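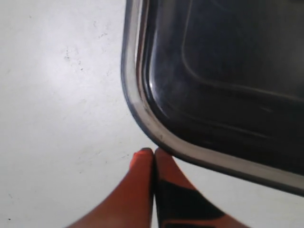

2021-07-19

So I finally gave in and bought Matlala over the weekend, after telling everyone I'd wait for a sale. Twelve hours in and I have thoughts!

Quick background if you missed it: Matlala is the new one from Stono, the same small studio that made Jundora (which I played for 200 hours and still haven't finished, don't ask). It's a trading and sailing game, and you start with one leaky boat and a hold full of salt. I sold my salt in the first port for almost nothing because I didn't read the tutorial. My own fault.

The sailing is lovely. Wind matters this time, so you can't just point the boat at an island and go make coffee, and the storms are really scary the first few times. I lost a whole load of copper off Bresto, the big northern port, and had to reload a save from way back.

The menus, though... oh boy. Selling one item takes four clicks, and the map closes every time you open your cargo list. I play with a controller and the cursor keeps jumping to the wrong tab. Jundora had the same problem at launch and they did fix it, so I'm hopeful — but I'd love to know why it came back.

Also, the quest with the lighthouse keeper is bugged for me. She wants 12 barrels of oil, I have 12 barrels of oil, and she just keeps asking. The forum thread on it is 379 posts long, so I'm in good company. Stono says a patch is coming in August.

I'm saving up for the second boat now. I'm 7 silver short and I refuse to sell my cat (yes, there's a ship's cat, and yes, you can sell it, which is awful).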